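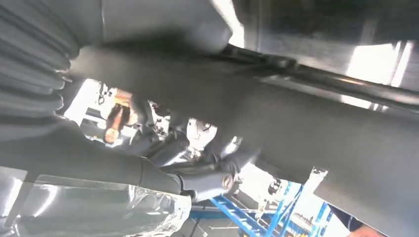 Blau, weiß, blau: Zu Besuch bei Clementina Patrício

Kaffee gibt's erst nach dem Rundgang, sagt Clementina Patrício und drückt mir gleich ihre Jacke in die Hand, damit sie beide Arme frei hat. Seit dem Juli richtet sie bei Caldeira die Lagerräume ein, und wer mit ihr durchgeht, merkt schnell: Die Frau liebt Regale. So richtig! Ich frage, wie man dazu kommt. „Über die Küche meiner Großmutter“, sagt sie. „Da stand alles übereinander, und wer an die großen Töpfe wollte, musste erst das halbe Haus ausräumen.“

Gelernt hat sie das Einrichten bei Aslak Skjelbred, in einem Ersatzteillager mit 886 Fächern (die Zahl kommt wie aus der Pistole geschossen). Von ihm hat sie auch den Tick mit der Verpackung. „Folie bleibt drauf, bis alles an seinem Platz steht. Aslak hat mich einmal einen ganzen Nachmittag lang Kratzer polieren lassen, seitdem diskutiere ich da nicht mehr.“

Und der Teppich? In einem Lager hätte ich Beton erwartet. Sie lacht. „Hören Sie mal, wie leise es ist. Auf Beton scheppert jede Kiste, da haben Sie um vier Uhr Kopfweh.“ Nur beim Fegen verflucht sie ihn — kleine Folienschnipsel gehen da einfach nicht raus.

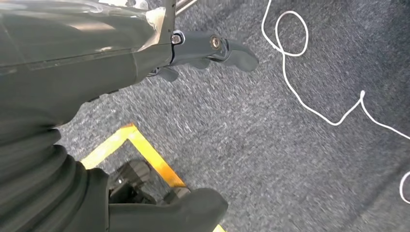

Durchscheinende Folie oben, Teppich unten.

Wir bleiben bei den blauen Regalen stehen. Die Pfosten haben eine Reihe länglicher Löcher, und Patrício fährt mit dem Daumen darüber, während sie redet. „Die Böden habe ich zweimal umgehängt. Ju-won fand sie zu tief, ich fand sie zu hoch, jetzt meckern wir beide.“ Unten gehören die Kunststoffkisten hin, blaue und weiße, gern gestapelt, aber bitte nicht bis unter den oberen Boden. „Sonst klemmt man sich die Finger. Fragen Sie mich nicht, woher ich das weiß.“ 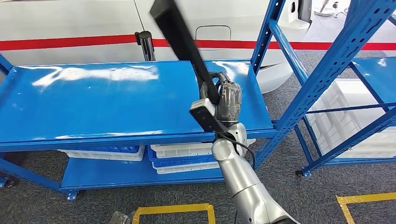 „Eine Farbe ist keine Ordnung“

Ob Blau und Weiß denn etwas bedeuten, will ich wissen. „Sollten sie mal!“ Drei Wochen habe das System gehalten, dann griff jeder zu der Kiste, die gerade am nächsten stand. Jetzt klebt sie lieber Zettel. Als Nächstes ist der Raum bei Telleo dran, 90 Quadratmeter und ein Fenster, das sie zustellen soll und nicht zustellen will. Dann bekomme ich endlich meinen Kaffee, und sie nimmt ihre Jacke zurück.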